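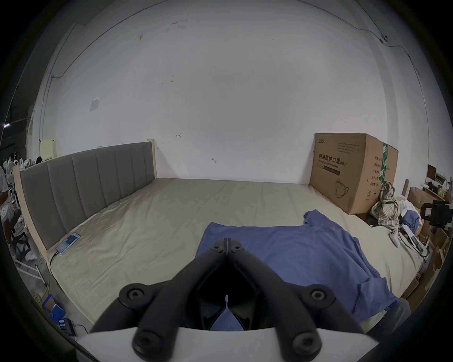 The spare bed, before and after the brochure
Words by Roy Mapplebeck

I was told in July that a bedroom could be "transformed in an afternoon" with a new bed and a bit of discipline. I had my doubts about the afternoon and bigger ones about the discipline. What follows is the room as we live with it, one bit at a time, with my remarks. Anyone hoping for scatter cushions and a tray with a croissant on it should try the Kevico website.

The headboard
Kevico call this one the Requena. Grey-brown fabric in upright panels, light wood posts. The brochure promised it would "anchor the room", a job I had assumed the floor was doing. I will admit it is comfortable to lean on. I will also say that channels collect fluff, and that the advice to go over them with a soft brush every week was clearly written by a man without a job.

The sheet
Beige, Iritz, sold to me as easy care. You can judge the easy care by the creases. The packet said to take it out of the machine promptly and smooth it by hand, and if I were prepared to do that I could have bought any sheet in the shop. It stays on at the corners, so it has beaten the last one.

The blue cloth
Every tidying guide I have read says to fold things on the bed, as it is the biggest flat surface in the house. Fair enough. They also say a cloth should end up as a neat rectangle that can stand on its edge in a drawer. I have tried this with the blue one and it lies down every time. Half of it generally ends up over the side of the mattress while I am looking at the diagram. Folding in half, then in half again, the way my mother did it, takes seconds and I have yet to see what the other way adds.

The phone
Charging on the bed, up by the headboard, with the black lead going down over the side. I know. The Zuma bedside unit with the built-in charging shelf was 144 pounds, and for that I would want it to answer the phone as well. A longer lead would do the same job. So would a chair.

The box in the corner
Brown cardboard, marked for N95 medical protective masks in Chinese and English. It sits on the bed against the wall and I am told that a "sorting box" is the first step to a clear room. My experience is that a sorting box is where things go so that they needn't be sorted. The Zuma fabric version is 27 pounds and folds flat. So does cardboard.

Cost of the bed, delivery and the old one taken away: more than I said it would be. Delivery alone was 54 pounds. The slats creak on one side, and Kevico are looking into it.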